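Textiles for the Home, Unit 3: How Cloth Hangs, Folds and Soaks
Handout to go with the talk, Mar 4, 2024
Itziar Vallejo

Hi all. A few of you asked for my notes from the drape session, and my actual notes are mostly arrows and coffee, so I've typed them up into something you can read. It follows the order of the talk more or less, except that I moved the bit on pleats forward and dropped the story about my sister's sofa covers (you're welcome).

Bring this to the workshop. Orhun Gezer will be running the sewing tables and he'll assume you've read the part on headers.

What we mean by drape

Drape is how a cloth falls when you hold it up by one part and let gravity have the rest. You already know how to judge it! You've all picked up a scarf in a shop, let it slide over your hand and thought "nice" or "cardboard". What we're doing in this unit is putting names to the things you were noticing.

Weight is the first one everybody reaches for, and it does matter, but it can fool you. A heavy velvet falls into deep, slow folds. A heavy canvas stands up on its own and sulks. Same weight in the hand, completely different behavior, and the difference is stiffness – how much the cloth fights being bent. Stiffness comes from the fiber, from how tightly the yarns are packed, and from whatever was put on the cloth at the end (starch, resin, backing, a coating).

The third thing is shear. Take a square of plain woven cotton and pull on two opposite corners. It gives. Pull straight along the yarns and it hardly gives at all. That corner-to-corner give is what lets a flat cloth go around a curve, and it's why bias-cut skirts move the way they do. Felt and nonwovens behave differently because there are no yarns crossing each other, and knits are a whole world of their own that we'll get to in Unit 5.

A quick test you can do at home: put a dinner plate on top of a tall jar, lay a round of fabric over it so it hangs past the edge evenly, and look down from above. A limp cloth drops into lots of small folds. A stiff one makes a few wide ones, or just sticks out like a hat brim. Sketch the outline you see and write the fabric name next to it. Do this with anything you have, tea towels included.

Folds that happen and folds you put there

A gathered curtain folds wherever it likes. You've got more cloth than rail, it has to go somewhere, and the folds land a bit differently each time you draw it. A pleated curtain has been told where to fold, at least at the top. How well it remembers lower down depends on the cloth and on how the pleat was made.

There are three ways to make a pleat stay:

Stitch it. The header is sewn into shape and the rest hangs from that. Pinch pleats, goblet pleats and box pleats all work this way. The fold is sharpest near the stitching and relaxes as it goes down.

Press it. Steam and a hot iron on cotton, linen or wool give you a good crease that lasts until the next wash. Fine for a display, annoying for a kitchen.

Set it. Polyester can be heat-set, so the crease is more or less built into the fiber. This is how you get pleats that go through the laundry and come out still being pleats.

Nazmiye Canpolat brought in a sample from Güler that had been stitched and set, and I'd like everyone to handle it before the workshop. Run your thumb down the fold from the top and feel where it goes soft.

Light is half the job with a pale curtain. You don't see white cloth as white all over, you see the ridges catching the light and the hollows going gray, and the eye reads that striping as "folds". Turn the light to face the cloth head-on and the stripes fade, and your lovely pleats look like a bedsheet. Light from the side brings them back. If you're photographing your work for the folder, move the lamp before you go fiddling with the curtain.
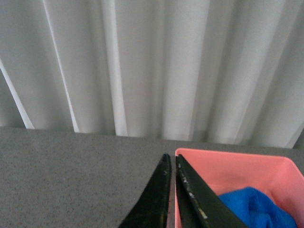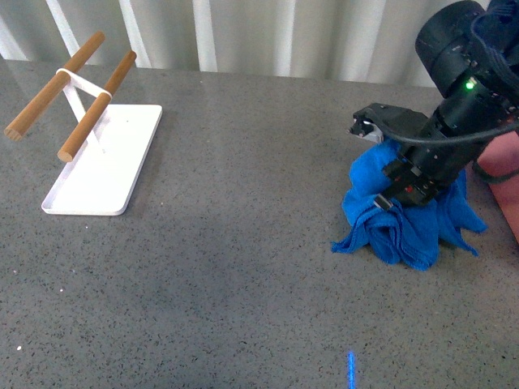

Pale curtain folds against a speckled gray surface, in both pictures.

Fullness, or how much cloth to buy

I get more emails about this than anything else, so let's do it slowly.

Fullness is the width of the flat cloth divided by the width of the finished curtain. If your rail is 2,000 mm and you want double fullness, you need 4,000 mm of flat cloth before side hems. If you only go one and a half times, it's 3,000 mm. Sheers usually want more than heavy fabrics, because thin cloth with too little fullness looks mean. Thick lined fabric with too much fullness won't stack back neatly and you'll lose half your window behind it.

Now the part people skip. Fabric comes in fixed widths, so you'll be joining pieces. Work out how many widths you need, round up, and put any part-width at the outer side of the curtain where the seam can hide in a fold. If there's a pattern, add one repeat for each extra width. With a 500 mm repeat that adds up fast, so please do the sum before you fall in love with the big birds.

Wash a sample first. Cut a square, draw a smaller square inside it with a laundry pen, wash it the way you'd really wash the curtain, and measure again. Birsen Kırmızıgül from Favham told us she leaves a deep double hem on cotton so there's something to let down later, and I've started doing the same.

Headers, in brief

Orhun will show these properly. For now, just know the words.

Pencil pleat: tape with cords, pulled up by hand. Forgiving, quick, a bit fuzzy looking.
Pinch pleat: two or three fingers of cloth caught together at the base. Neat and formal.
Box pleat: flat at the front, doubled behind. Looks great, eats fabric, hates being stacked.
Wave: an even S shape from a special tape and gliders. Needs the right track, so check the track first!

When you hang a new pair, dress them. Draw them back, run each fold through your hands from top to bottom, tie them loosely with strips of scrap in a couple of places and leave them overnight. It feels fussy the first time. Do it anyway.

Cloth that has to work: towels and wipes

Second half of the talk, and a change of mood. Everything above was about how cloth looks. A towel mostly has to drink.

Terry does it with loops. More loops, more surface, more places for water to sit, and cotton itself takes water into the fiber. That's also why terry dries slowly.

Microfiber goes at it from the other side. The fibers are very fine synthetics, often polyester with some polyamide, and in many cleaning cloths they're split so each one has edges and gaps. The water is held mainly in the spaces between fibers. You get a cloth that picks up grease and dust well and dries faster than terry of the same size.

Linen sits somewhere else again. Smooth, low lint, and it gets better with washing. For glasses I still want linen.

Washing notes, since these came up in questions. Skip the fabric softener on all three, it coats the fibers and they stop drinking. Keep microfiber away from anything that sheds, or you'll spend an evening picking fluff out of it. Warm is fine, very hot is hard on the synthetics, and go easy on the dryer.

Ferhat Kaplan asked if a new towel that won't absorb is faulty. Usually it's just finish left over from the mill – wash it a couple of times without softener and try again.

For the workshop

Bring your plate-and-jar sketches, your washed square with both measurements written on it, a tape measure in millimeters and something to pin with. Calico is provided. The Goton and Grastow swatch books will be on the side table, and they have to stay on the side table, because last June one of them went home with somebody and came back with a corner missing.

Reading is page 31 of the course booklet, the chart of fiber types. Read the column on moisture and skip the one on dyeing until Unit 6. If your fullness sum gives you a number that looks silly, email me your rail width and fabric width and I'll go over it with you before you buy anything.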